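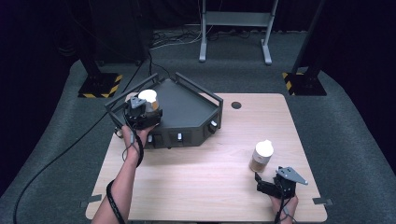
Njoroge Kariuki has married 23 couples this year and would like every one of them to know that he timed it. His average ceremony, from "please be seated" to the kiss, runs 19 minutes. He considers this a little long.

"People have been standing in those shoes since breakfast," he says. "There's a bar in the next room. I'm not competing with the bar."

Kariuki was ordained online, on his phone, in the parking lot of a tire shop in Bakcombe. A cousin's officiant had backed out with two days to go, and the family decided that Kariuki had the best voice. He'd never spoken in public except to return things. The cousin is still married, and seven guests asked for his number before the cake came out. He didn't have a card, so he wrote it on napkins.

He now has a card. It says Kariuki Ceremonies, in a typeface he regrets.

The fee is 200 dollars inside the county, which covers two meetings, a rehearsal and a script the couple can keep. Brarano is extra on account of the bridge toll and, he admits, on account of Brarano. He does not charge for changes to the script, a policy he came up with before he'd met any brides' fathers.

Most of his working life goes into vows, and most of that into making them shorter. The record is held by a groom who sent in 1,761 words, with footnotes. Kariuki read them all. "It was a beautiful piece of work. There was a section on mortgage rates. I told him, pick the paragraph you'd want her to remember if the sound system died, and we'll go with that one. He picked the mortgage rates."

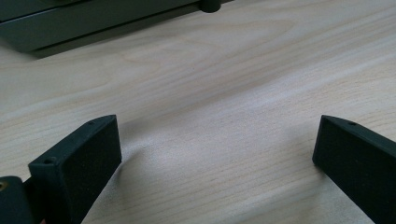
Pale wooden tabletop between two dark gripper fingers.

I asked whether he writes vows for people who can't. He does, but only after making them talk for an hour first. He asks what they argue about and who drives. He asks what the other one orders in a restaurant and then complains about. Somewhere in there, he says, a person will say something so plainly fond that he writes it down word for word and hands it back to them.

"Then they tell me it's perfect, how did I come up with it. I say it's a gift."

He has opinions on the extras too. Sand poured into a vase is fine indoors. Doves he will not discuss. He once agreed to a unity candle on the terrace of the Prurkalex Hotel in November and spent what felt like a full quarter of the marriage relighting it while a bagpiper filled in. Ring bearers under four should carry fake rings, and so should most best men.

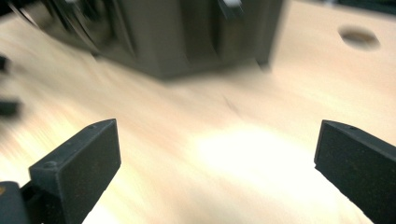
And then there's the paperwork, the only part he's solemn about. The license has to come to him before the ceremony, in an envelope, in the hand of somebody sober. He signs it before the photographer gets hold of anyone, with his own pen, and drives it to the clerk's office himself. He used to mail it. One envelope took so long to arrive that the couple had been back from Portugal for a week before the county agreed with them that they were married.

"She thought it was romantic," Kariuki says. "He asked for a discount."

Did he get one?

"I gave him the bridge toll."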